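Abos kündigen, Ordnung halten, Papierkram » Lohnt sich ein Aufbewahrungsservice wie Humine?

moosgruen77
Hat jemand Erfahrung mit Humine? Man packt seinen Krempel in Kartons, die holen ihn ab, lagern ihn ein und man bestellt per App einzelne Kisten zurück. 129 Euro im Quartal für das mittlere Paket. Klingt mir zu glatt. Ich wohne auf 2 Zimmern, Keller ist feucht, irgendwohin muss das Zeug.

Kellerkind_Ost
Bin seit letztem Dezember dabei. Abholung pünktlich, Kartons stabil. Kann nichts Schlechtes sagen.

tarifleser
Dann lies mal die Bedingungen. Rücklieferung kostet extra, und zwar pro Karton. Wer dreimal im Jahr an seine Wintersachen will, zahlt kräftig drauf. Mir hat man nach der Kündigung 1.279 Euro in Rechnung gestellt, »Auslagerung und Restlaufzeit«. Ich streite mich bis heute.

Kellerkind_Ost
Das steht aber auch im Vertrag. Wer unterschreibt, sollte lesen.

tarifleser
Steht da, ja. Auf Seite 3 in Grau auf Hellgrau. Ich habe unterschrieben und ärgere mich über mich selbst, das macht die Klausel aber nicht besser.

moosgruen77
So sieht der Tisch bei mir gerade aus, von Sortieren kann keine Rede sein:
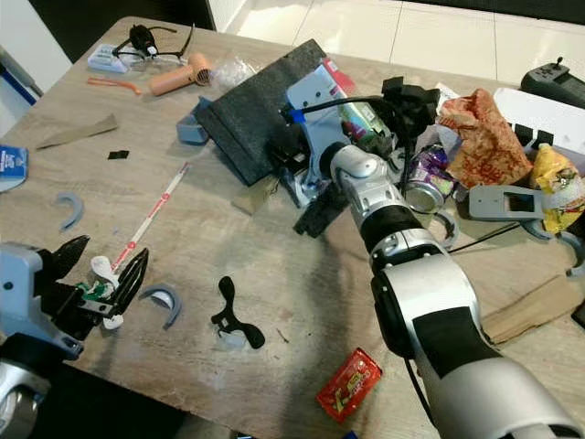
Was vor dem Einlagern zu klären ist

Constanza Sepúlveda
Ich hänge meine Liste von damals an, als ich bei Fotville war (gleiches Prinzip, anderer Name):
— Wer haftet bei Wasserschaden, und bis zu welcher Summe je Karton?
— Kündigungsfrist schriftlich geben lassen
— Preis für die komplette Rückgabe erfragen, die Monatsmiete allein sagt wenig
— Eigene Inventarliste führen, die in der App war bei mir lückenhaft

tarifleser
Punkt drei dick unterstreichen.

Kellerkind_Ost
Ihr tut so, als wäre das Betrug. Ein Lagerabteil bei Rajan kostet auch, und da schleppt man selber.

Constanza Sepúlveda
Dafür komme ich da abends um neun noch rein, ohne vorher zu bestellen. Und mal ehrlich gerechnet: Die Hälfte von dem, was man einlagert, ist weniger wert als ein Jahr Miete dafür. Ich habe am Ende fast alles verschenkt.

moosgruen77
Fürs Verschenken müsste ich es erst mal durchsehen. Ein Karton ist jedenfalls da.

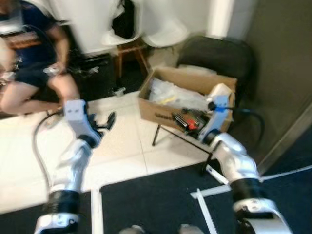 bresolhamer
Kann man bei Humine eigentlich vor Ablauf der Mindestlaufzeit raus, wenn man umzieht?

tarifleser
Nur wenn am neuen Wohnort nicht geliefert wird, und den Nachweis muss man selbst erbringen. Bei mir lag Bresolham angeblich noch im Liefergebiet, gekommen ist trotzdem keiner.

Kellerkind_Ost
Bei mir kam immer einer.

moosgruen77
Ich frage jetzt erst mal schriftlich nach dem Preis für die Rückgabe. Wenn da was Schwammiges zurückkommt, lasse ich es.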